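Vorcombe Two-Arm Home Helper: three months of laundry

I should say up front that I wanted to love this thing. My knees are bad, the washer is at the far end of the house, and I have been hoping for a machine to take over the hauling since I was a girl watching cartoons. So when Vorcombe offered trial units in June, I signed right up (and told everyone at work, which I may have to live down!).
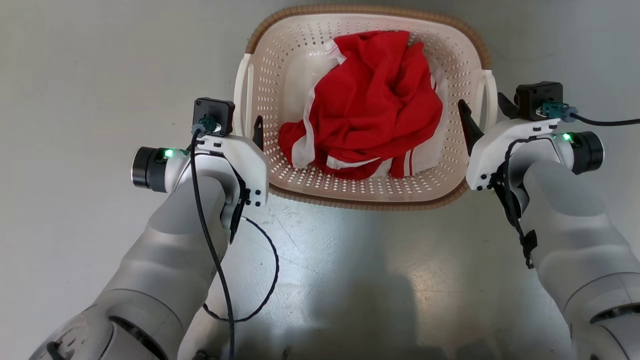

Laundry is really two chores, the carrying and the folding, and the Vorcombe is only ready for the first. I ran 86 basket trips and it dropped 9 of them, mostly early on, before I updated the software. Baskets make a big difference, by the way. One with a molded loop handle on each side, like the white one with the tan rim, gives each gripper something sensible to go for. My old soft-sided Tonix hamper just sagged and confused it.

Folding, oh dear. A single T-shirt took some 13 minutes, and I refolded it anyway. The Arkow my sister-in-law rents is quicker with towels but hopeless with anything that has sleeves.

Would I buy one? At $500 a month, no, I'd keep the money and my sore knees a while longer. If you only need the lifting, though, it's a sweet, patient helper, and the Buzatu attachment for door handles is worth adding.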